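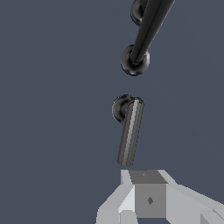
The Grusten gripper, in simulation, with the knobs still to be dealt with.

I have spent much of April watching a pale grey gripper approach black knobs in a world with no floor. The job was to compare 2 controllers, Marras and Dranix, and the brochures promise that either will change my life.

Marras is cautious. Left alone for 1000 runs, it fumbled 26, each with great dignity. Dranix is quicker and fumbles more, but it recovers like a waiter who has dropped a fork. I prefer Dranix – a controller that expects to be wrong is better company, and I'd sooner see the mistakes here than at Brosisside, where the knobs cost money.

What I can't stand is the fashion for picking a winner on speed alone.

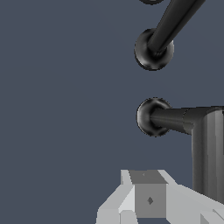 Brosisside's reply, when I put this to them, was that speed is what they get billed for, and would I kindly send the timings by Monday.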